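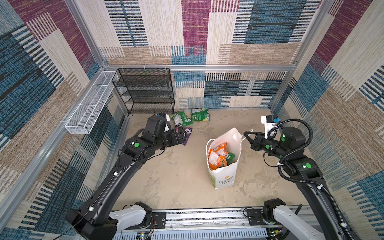
**To:** Eltilcombe shelf-and-larder list
**Subject:** Re: Wire racks for packet snacks, has anyone tried?

I've read the message below twice and I still don't believe the part about the rack. I've put my replies in between the bits I disagree with, and left out the paragraph on jam.

> Hello all. We are redoing the snack corner at the Preridance rooms before the clubs start again and I'd like to get away from paper carriers on the floor. They look a mess and the packets at the bottom get crushed. My plan is a black wire-mesh rack against the wall with several shelves, and a long white wire basket on the side wall for the overflow.

I have no quarrel with getting rid of the carriers. A paper carrier with handles is for bringing shopping home and it makes a poor cupboard. Everyone reaches in for the packet they want, the rest drop into the gap, and by the second evening you have a bag of broken crisps. But I'd want to know how the packets at Preridance come to be on the floor in the first place. In my experience people put the bag down, take out the first few things, get called away to do the chairs, and that's how it stays until someone treads on it. A rack doesn't mend that. You can have a whole set of bare shelves in arm's reach and the shopping will still be in front of them.

> Wire mesh is much better than solid shelves for this because you can see what's on it from underneath, and crumbs fall through.

Crumbs fall through on to the shelf below and then on to the floor, where somebody has to sweep them up. With a solid shelf you wipe it. As for seeing from underneath, what you see is the bottom of a packet.

The bigger trouble is that a crisp packet has nothing flat about it. It's a cushion. Tins sit on mesh perfectly well, boxes too, but a cushion on mesh slides the moment you touch its neighbour, and it will slide forward, since there's usually no lip worth the name at the front. If you lay packets flat you get one layer per shelf and waste all the height. If you stand them up they lean, then go over like a row of drunks. I did try file dividers. They helped until the row was half eaten and then they fell over as well.

> The rack is light so I'd fix the top edge with cable ties to a rail. Somebody on here said Ambrosio do a proper bracket but I think ties are fine.

That may have been me. I said Ambrosio did one and that it cost more than I wanted to pay. I didn't say it was any good.

Ties at the top are all right for stopping a rack from tipping over on to somebody. They won't stop the bottom kicking out if it stands on smooth concrete. Put your foot against the lowest shelf and push, and you'll find out how much the ties were doing. I would want something at the foot too, even if it's only a strip of wood screwed down in front of it. Do cut the tails off the ties flush as well, because a badly trimmed one will have the skin off your knuckles.

> I have measured, and we get through 41 packets on a club evening, so the rack is easily big enough.

Is that 41 on one evening or an average? It matters a good deal. If it's the quiz you're fine, and if it's the quiet night with the juniors away then you'll be back to carriers on the floor by the half-term one. Also, 41 of what? The small bags and the sharing bags aren't remotely the same thing to store. I'd count again over 3 evenings and write down the sizes.

> For the basket, I thought we'd sort by colour. Green packets at one end, orange in the middle, purple at the other end. Then even the little ones can put them back in the right place.

I'm sorry, but no. Colour tells you nothing reliable about flavour. One maker's green is cheese and onion, the next one's is salt and vinegar, and there are people in Eltilcombe who will argue about which is correct for an entire evening. You could easily end up with two green packets side by side with nothing in common inside. Sort by date, oldest at the front, and let the colours fall as they like. If anybody has an allergy then colour is worse than useless, and those packets want a lidded box with a label on it, on a shelf of their own.

The basket I do like, I'll give you that. Long and open-topped is the right shape for packets because they have sides to lean on, and being up on the wall it's out of the way of feet. If I were spending the money I'd have two baskets, one over the other, and no rack at all. Check what the wall is first. If it's anything soft or covered in cloth you'll need to fix into whatever is behind it.

> The other option is the Zundumier stacking tubs, which hold more, but they are ugly and you can't see in.

They are ugly. We've had 6 of them for years and they've outlived two sets of shelves. You can't see in, so you write on the front with a chinagraph pencil and rub it off when it changes. Mice can't see in either. I notice mice don't come up anywhere in your message, and an open wire rack in a building that's shut half the week is as good as a printed invitation.

My suggestion, for what it's worth: borrow a rack before you buy one. Fill it with real packets, all of them, and leave it up for a month of ordinary club evenings with nobody told to be careful. If the packets are still on it at the end I'll say so on this list and eat one of each colour.

One other thing. Your message said the rack would free up "454 square inches" of floor. I make a full carrier a good deal less than that, so either you keep several bags down there at once or the rack's own feet haven't been taken off the total. Which?

Jam reply to follow separately. I don't agree with that either.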